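Ref. 938, posted 11/10/22

**Weekend and evening front desk assistant, Kaplan computer repair and reuse shop**

Kaplan takes in used desktop computers from offices and schools, repairs the ones worth repairing and sells them to the public at low prices. We are looking for a front desk assistant for the shop. The post is part time, 4 shifts a week, and permanent after a trial period that ends in January.

You will be the first person customers speak to. Most of them bring in a machine that has stopped working and want to know what it will cost to put right. You do not need to know the answer. You need to write down what they tell you, give them a ticket and pass the machine to the workshop.

## The work

- Booking repairs in and out using Flarley, our ticket system
- Answering the phone and replying to emails within 48 hours
- Taking payment and cashing up at the end of the shift
- Keeping the display shelves tidy and the price labels up to date
- Telling customers when a repair is going to cost more than the machine is worth

The last of these comes up more often than you might think. People can be upset, mainly about lost photographs and letters, and you should be able to stay calm and explain what can still be done.
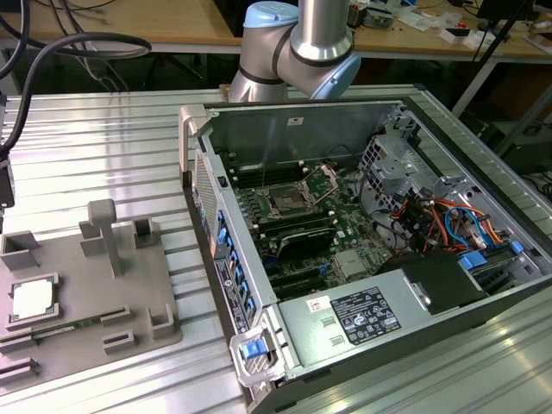
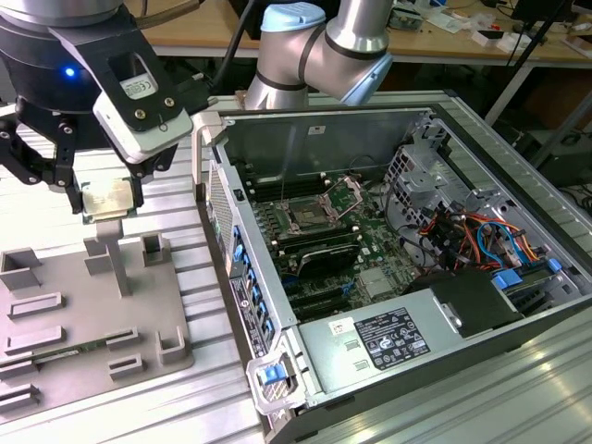

*A desktop computer with the case open, and a processor held over the grey fixture in the second photo.*

## What we ask for

Some experience of dealing with the public, in a shop, a café, a library or anywhere similar. Clear handwriting, as the tickets are still printed with a space for notes. You should be able to lift a desktop computer from the floor to the counter, or tell us what help you would need to do so.

Knowledge of computers is useful but we will teach you the words you need. Speaking Turkish or Japanese would be a help with some of our regular customers.

## Pay and hours

Pay is £396 for a full four-shift week, paid monthly. Shifts are fixed at least a month ahead and we try not to change them. Holiday is in proportion to the hours worked. Staff can buy one repaired machine a year at cost price.

The shop is on the ground floor of the Nemosano building, next to the Grorko bus stop. There is a step at the street door and a level entrance from the yard. Bicycles can be left in the yard.

## How to apply

Send a CV and a short letter to Eylül Çınar, shop manager, quoting the reference at the top of this page. Please say which evenings you could not work. Interviews are held in the shop and last half an hour, with Eylül and Toshiko Fujimoto, who runs the front desk at present and will train the new assistant.

We reply to every application, including those we do not take further.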